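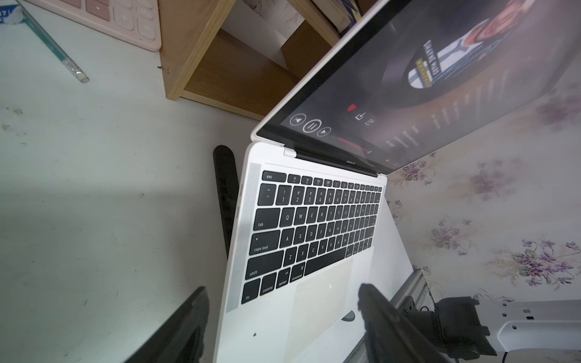 Cường Lưu wrote in after the last newsletter to ask whether it was all right to clean a laptop keyboard with the same spray used on the desks, and whether he had to shut the machine down first or could leave his music going while he wiped. The short reply is no to the spray, and yes, please shut it down. The longer reply follows, as several people on the second floor at Hutavcombe have asked much the same thing since the desks were changed over to white.

The desk spray in the supply closet is Pratier. It is fine on desktops and on the window ledges. It should not go on keyboards, screens or the metal body of a laptop. The label says so, but the print is small and most of the bottles have been refilled enough times that the label has worn off. New labels are on order.

For laptops, use the cloths in the blue drawer under the printer. There are two kinds. The thicker ones are for the keyboard and the palm rest. The thin gray ones are for screens only, and they go back in the bag marked for washing when you are done. If the blue drawer is empty, ask Ffion Price at the front desk. She keeps the spare packs.

How to do it

Save your work and shut the laptop down. Closing the lid is not the same as shutting down, and on most of our machines pressing a key or opening the lid will start it again. Unplug the charger and anything else that is connected.

Brush out the keyboard before you wipe it. The soft brushes hang on the hook beside the drawer. Hold the laptop at a slant and brush from the top row down, so the crumbs fall off the near edge and don't go farther in. If your laptop has speaker holes beside the keys, brush along them lightly with the bristles only. Don't use a pin or a toothpick on them, and don't put any liquid there.

Dampen a corner of the thick cloth with water and wring it out until you can't squeeze any more from it. Wipe the keys, then the palm rest, then the trackpad. Smudges on the palm rest are mostly hand cream and sunscreen and may need a second pass. For these you can add one drop of dish soap to the cloth, then go over the spot again with plain water and dry it with the other end.

Screens come last. Use a thin gray cloth, dry, and wipe from side to side without pressing. Support the lid from behind with your other hand. If there is a mark that won't come off dry, breathe on it and try again before you reach for water. Wipe the bottom bezel too, where dust collects in a line above the hinge.

Leave the lid open for ten minutes before turning the laptop back on.

The desk underneath

Pick the laptop up and wipe where it was standing. The white tops show rings from cups and gray marks from rubber feet, and both come off more easily in the first week than after a month. Pratier is fine for this part. Spray it on the cloth and let the desk dry before the laptop goes back.

Please look at what is sitting on the laptop before you close it. We have had two cracked screens since October, and both came from something small left on the palm rest when the lid was shut. One was an earring back and the other was a pen cap. A screen on the current model costs us 753 dollars to replace, and the repair at Economou takes up to 19 days. There is one loaner for the whole floor.

Stickers and covers

A few people asked about silicone keyboard covers. We would prefer that you not use them on the work laptops. They hold dust against the keys, and they leave a print on the screen when the lid is closed. Stickers on the outside of the lid are fine so long as the asset tag can be read.

Supplies

We have bought 200 thick cloths and another box of the thin ones from Ureda, and these should last through the spring. The thick cloths can be washed at a normal temperature without fabric softener, which leaves a film. Washing goes down every second week with the kitchen towels, so used cloths need to be in the bag by 4 p.m. the day before. The notice on the drawer has the dates.

Cường also asked about cleaning headphones. We will cover headphones and phone handsets in the next newsletter. Until then, wipe the ear pads with a dry cloth and leave the mesh alone.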